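로봇이 집안일을 대신해 줄 수 있을까요?

어린이 과학 읽을거리 | 2019년 2월 24일

방 청소를 하다 보면 이런 생각이 들 때가 있습니다. '로봇이 대신해 주면 좋겠다.' 공장에서는 로봇이 자동차도 만드는데, 양말 개는 일쯤은 쉬울 것 같습니다. 하지만 로봇에게는 양말이 자동차보다 어렵습니다.

공장 로봇은 왜 일을 잘할까요?

공장에서는 모든 물건이 정해진 자리에 옵니다. 나사의 크기도 같고, 구멍의 위치도 같습니다. 로봇은 똑같은 동작을 하루에 2000번 되풀이해도 지루해하지 않습니다. 사람이 미리 동작을 정해 주면 로봇은 그대로 움직입니다.

그런데 나사가 옆으로 조금만 밀려 있으면 어떻게 될까요? 옛날 방식의 로봇은 나사가 없는 빈자리를 집습니다. 앞을 보지 않고 정해진 길로만 움직이기 때문입니다.

집은 공장과 다릅니다

집에서는 물건이 날마다 다른 곳에 있습니다. 어제 책상 위에 있던 컵이 오늘은 소파 옆에 있습니다. 의자도 움직이고, 동생도 움직이고, 강아지도 움직입니다.

물건의 모양도 문제입니다. 컵은 딱딱해서 들어도 모양이 그대로입니다. 수건은 잡는 순간 축 늘어집니다. 같은 수건을 50번 바닥에 던지면 50번 모두 다른 모양이 됩니다. 여러분은 모서리를 금방 찾아내지만, 로봇은 어디가 모서리인지부터 알아내야 합니다.

지금 할 수 있는 일

로봇 청소기는 바닥의 먼지를 빨아들입니다. 바닥은 평평하고, 조금 비뚤게 지나가도 괜찮아서 로봇에게 맞는 일입니다. 식기세척기와 세탁기도 집안일을 하는 기계입니다. 그릇을 넣고 빼는 일, 빨래를 널고 개는 일은 아직 사람이 합니다.

가게에서도 비슷합니다. 상자를 옮기는 기계는 창고에서 많이 쓰입니다. 손님이 흩어 놓은 옷을 다시 개어 놓는 일은 점원이 합니다.

아직 어려운 일

신발 끈 묶기를 생각해 봅시다. 먼저 끈의 두 끝을 찾습니다. 한 손으로 한쪽을 잡고 다른 손으로 다른 쪽을 잡습니다. 그다음 서로 엇갈리게 하고, 고리를 만들고, 알맞은 힘으로 당깁니다. 너무 세게 당기면 고리가 풀리고, 너무 약하게 당기면 매듭이 헐렁합니다. 두 손이 서로 때를 맞추어야 하는 일입니다.

사람의 손끝에는 느낌을 알아차리는 곳이 아주 많습니다. 그래서 눈을 감고도 끈이 미끄러지는 것을 압니다. 많은 로봇은 카메라로 보기만 할 뿐, 손끝으로는 거의 느끼지 못합니다. 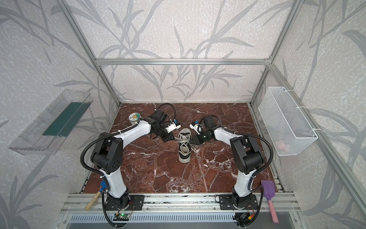 로봇은 집안일을 어떻게 배우나요?

여러 가지 방법이 있습니다. 그중 하나는 사람이 로봇 팔을 조종해서 같은 일을 여러 번 보여 주는 것입니다. 컴퓨터는 그때의 카메라 화면과 팔의 움직임을 함께 저장해 두고, 비슷한 상황에서 어떻게 움직여야 할지 찾아냅니다.

팔이 두 개인 로봇은 배울 것이 더 많습니다. 한 팔이 물건을 붙잡는 동안 다른 팔이 일을 해야 하고, 두 팔이 부딪쳐서도 안 됩니다. 신발을 붙잡지 않고 끈만 당기면 신발이 따라올 수도 있습니다.

직접 해 보기

두꺼운 장갑을 양손에 끼고 신발 끈을 묶어 보세요. 그다음에는 양손 모두 엄지와 검지만 써서 묶어 보세요. 맨손으로 묶을 때와 시간이 얼마나 다른지 재어 적어 봅시다.

낱말 풀이

그리퍼: 로봇 팔 끝에 달려 물건을 집는 부분
센서: 빛, 소리, 힘 같은 것을 알아차리는 장치
자동화: 사람이 하던 일을 기계가 스스로 하게 만드는 것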